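Chapter 4
Working Rules for Collecting Demonstrations at Home

In November, a small team at Semstead recorded 310 demonstrations of folding clothes. When the recordings were reviewed, 41 of them had to be removed. The grippers had worked well in every one. The trouble was in the working habits of the operators, who began in different ways and stopped in different ways.

This chapter presents the rules which Mihret Mersha later wrote for the team. They are short, and a new operator can learn them in one morning. We start with the rules for the work surface and the hands, and we come to the rules for storage and privacy in Section 4.3.

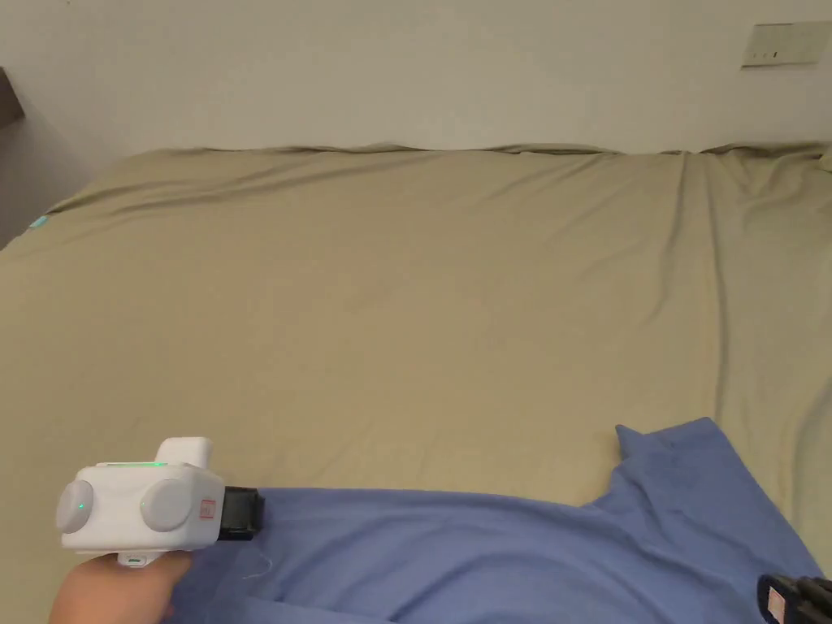

Figure 4.1 A handheld gripper at a blue garment spread on a bed. The black jaws are on opposite sides of the cloth.

The first rule concerns the start position. Both grippers must be inside the camera view before the operator touches the garment. The second rule concerns the surface: pull the sheet flat before each session, and do not change it between two demonstrations of the same set. Small wrinkles are allowed — a home is not a laboratory.

The third rule is often forgotten. If the operator makes a mistake, he or she should finish the task and mark the recording, and should not stop in the middle. A marked mistake can still be useful for training. An interrupted one must be deleted.

4.1 Before the Session

Check the battery of each gripper and clean the jaws with a dry cloth.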